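**Maple board as a bench top insert: oil, or leave it bare?**

**kerf_and_rule** · 5/14/21

I have a perforated steel bench, painted, that I use for small assembly and for sorting parts. The holes are useful for clamps and useless for everything else. Small items tip into them and flat-bottomed items rock on the edges. I want a removable flat surface on top.

Current candidate is a large edge-grain maple cutting board made of glued strips. It came unfinished. Questions:

1. Mineral oil, film finish, or nothing?
2. Does it need to be fastened to the bench?
3. Will it move enough over a year to matter?

The shop is heated in winter and has no humidity control.

---

**tallowgrade**

Nothing on the surface. Oil migrates into cardboard, paper labels and anything else porous that sits on it. A cutting board gets oiled to keep water out. Yours won't see water.

Don't fasten it. Glued maple will grow across the strips in summer and shrink again in winter. Screw it hard to steel on all four corners and it will cup or split along a glue line.

---

**orbit_320**

Disagree on leaving it bare. Unfinished maple picks up hand grime within a month and you end up sanding it. Sanding one face repeatedly takes material off one side only and the board goes out of flat. Two thin coats of a water-based film finish, both faces and all edges, same number of coats on each. Knock it back with 320 grit and it won't be slick.

The "both faces" part matters more than the product. I have a Bomura board that was finished on top only. It cupped enough in one heating season to spin on the bench.

---

**tallowgrade**

A board that cups that much had a moisture problem before you put anything on it. How long did it sit in the shop before you finished it?

---

**orbit_320**

It went on the bench the day it arrived. Point taken. I would still coat both faces.

---

**pinfeed**

Different question for the OP. Why wood at all? A sheet of HDPE is flat, doesn't move with humidity to any degree you would notice, and wipes clean.

---

**kerf_and_rule**

Tried it. Two problems. It expands with temperature more than I expected, and the bench is near a heater. Also, molded plastic parts slide on it. I sort and check sets of small molded blocks for a preschool supplier, and anything cylindrical that gets bumped on HDPE ends up on the floor.

---

**pinfeed**

Fair. What thickness was the sheet? Thin stock will bow over a heater no matter what you do. At 3/4 inch it stays down under its own weight.

---

**kerf_and_rule**

It was thinner than that. I'm not buying another one to find out.

---

**dunnage**

I do similar work, kit checking for classroom sets, so I can speak to the actual use. I have run the same maple board on a perforated bench since last September.

Observations, in no particular order:

- Bare maple has enough grip that molded cylinders stay upright when the bench is knocked. With a gloss film finish they don't. Orbit's advice to knock it back with 320 is correct if you must coat it.
- Strip boards have a side benefit. The glue lines run straight and parallel, so you get free reference lines for setting out a row. Put the row along the far edge and leave the near side clear for the piece being checked.
- Light-colored wood is a better background than blue paint if any of the parts are blue. A blue cube on a blue bench is easy to pass over. On maple it isn't.
- Four dots of thin rubber sheet under the corners stop it from walking. No screws.

I set the row by eye and don't space it evenly. Stars and triangles take up more room than you plan for and I gave up on a jig.

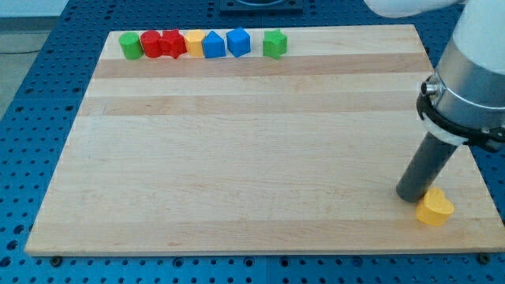 The one thing I would change is the edge. Mine had sharp corners on the long sides and I put a small chamfer on them after a few weeks of leaning a forearm on it. Do that before any finish goes on, or you will be recoating the edge.

On movement: I measured mine at the start and again after the heating season. Across the strips it had shrunk by less than 1/16 inch. Along the strips I could not measure a change. On rubber dots this has no effect on anything.

---

**orbit_320**

Did yours get any coating at all?

---

**dunnage**

No. It gets wiped with a barely damp cloth and sanded by hand with 220 on a block when it looks gray. I do both faces when I sand, for the reason you gave.

---

**tallowgrade**

That is the procedure I would recommend. One addition: stand it on edge to dry after wiping. Laid flat, the underside gets air only through the holes and the top dries first.

---

**pinfeed**

I still think you are all maintaining a piece of furniture for the sake of a flat spot. A cork-faced panel from Lumbao would cover the grip and the movement and cost less than a large maple board.

---

**dunnage**

Cork sheds. I had crumbs in the bags. It is also soft enough that a narrow-based piece leans. For metal parts I might consider it.

---

**pinfeed**

Sealed cork doesn't shed. Yours was unsealed or worn out.

---

**dunnage**

It was sold as sealed. I won't argue the point further, it may have been a bad panel.

---

**kerf_and_rule**

Thanks. Plan as it stands:

- Let the board sit in the shop for 3 weeks, on edge, before doing anything to it.
- Chamfer the long edges.
- No finish to start with. If it gets dirty too fast, two coats on both faces, cut back with 320.
- Rubber dots, no fasteners.

One remaining question. Is there any reason to prefer end grain over edge grain for this?

---

**tallowgrade**

No. End grain is for knives. It takes up moisture faster, and it moves in both directions across the face. Stay with edge grain.

---

**orbit_320**

Agreed. Also check it with a straightedge before the waiting period and write the reading on the underside in pencil. Otherwise you will have no idea later whether it moved or came that way.

---

**kerf_and_rule**

Done. It's out by the thickness of a sheet of paper at one corner. I'll post the second reading when I have it.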